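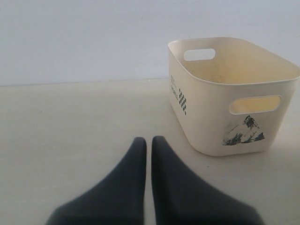 Stockroom news, quick one, I have a delivery at the dock and no lunch yet. The tub switch is on. All loose screw-cap tubes on the second floor are moving out of the cardboard flats and into plastic tubs, and the flats are going to recycling whether you have feelings about them or not. The tubs are the cream ones with the rounded corners and an oval handle cutout at each end. A few scuffs inside on some of them, doesn't matter, they're for storage. If you find an empty one sitting out, it's waiting for tubes. Please don't put your gloves in it. Or your lunch.

We ordered from Rirado again. They had the size we wanted and the Kollár ones were too deep, you end up with your whole arm in there. The Kollár tubs we already have will go to the glassware people, who asked nicely and asked first.

Where things stand as of September 16, 2020: Narby room is done. Prep room is half done. The long bench by the window is not done, and I know whose stuff that is, and you know too. Cold room we're leaving alone until after the audit.

Cap colors, one more time for the people in back. Blue caps and orange caps are two seperate stocks. Blue is general use, take what you need and sign the sheet. Orange is for the Deltavell project and gets signed out by name. They can share a tub while we're sorting but they do NOT go back on the shelf together. In April we had a mixed tub go out to Deltavell and it cost us most of a morning picking through it on the floor of the hallway — never again please.
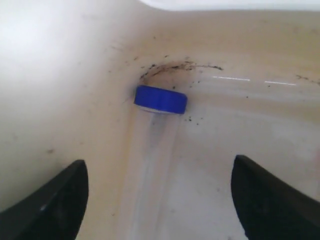
Loose tubes left at the bottom of a tub are still the main problem. Everybody tips the tub, sees the pile slide out, calls it empty. Then it goes back on the shelf with a straggler in the corner. I get it, clear plastic on a pale tub wall is about as easy to spot as a window. A tube lying up against the curve just dissappears and the blue cap is the only thing that gives it away. So look for the cap, then run your hand along the corners anyway. Uncapped ones you will only find with your fingers.

On counts. Sheet says 2,000 blue on the shelf at the start of the year. I'm not going to tell you what we have now, I'm going to tell you I had to reorder, and that the last bag was supposed to hold 200 and held 191. Not the supplier, bag was open. Someone grabbed a handful without signing. It's fine, they're tubes, just write it down. The pen is on a string now.

Labels: one per tub, front side, under the handle cutout, not across it. Printed if you can, marker if you can't. Cap color, date filled, initials. Do not label the lids, we have no lids. (Lids were extra. Ask me again next budget.)

Shelf order, top to bottom — blue, blue, orange, empties. That's 4 shelves and it fits if nobody stacks more than two high. Anas Dabbas put tape on the shelf edges so you can tell which is which without reading anything. Thank you Anas, you also get credit for the step stool.

Washing. Yes, the tubs need washing, even the new ones. They pick up dust and little bits of who knows what, and it sits in the bottom under the tubes where you don't see it till the tub is emptied. Warm water, dish soap, soft sponge. No scrubby pads, they scratch it up and then the dirt has somewhere to live.

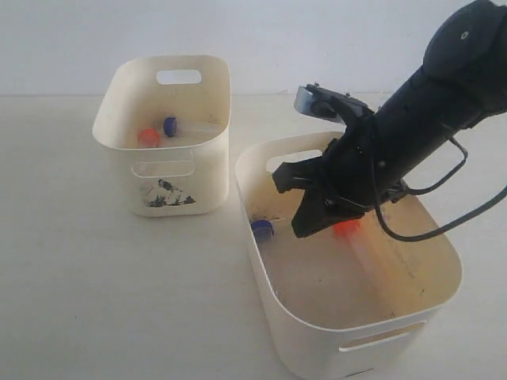
Some stains won't come out, and if you've soaked it overnight and wiped it down and there's still a brown shadow, let it go. Tub is okay for holding capped tubes. If it's sticky or smells, it's not okay, bring it to me. Dry them upside down on the rack, not on the floor, not on the radiator. We lost one to the radiator last winter and it now holds my umbrella.

While a tub is in use for sorting, keep a second one next to it. Mixed in one, sorted in the other. Sounds obvious, but I keep walking in on people sorting onto the bench top, and then the tubes roll, and then I'm under the bench.

Couple of leftovers:

Orange sign-out sheet moved to the inside of the cabinet door. Old one is full, don't write in the margins.

Tubes with cracked caps go in the trash, not back in the tub "for later."

Still short two sets of hands for the prep room. Takes an hour if people show up on time. I'll bring the good coffee.

Long bench by the window needs to be cleared before we get there, otherwise everything on it gets sorted by me, by cap color only, and you can come find your things after.

Questions to the stockroom inbox, not my cell.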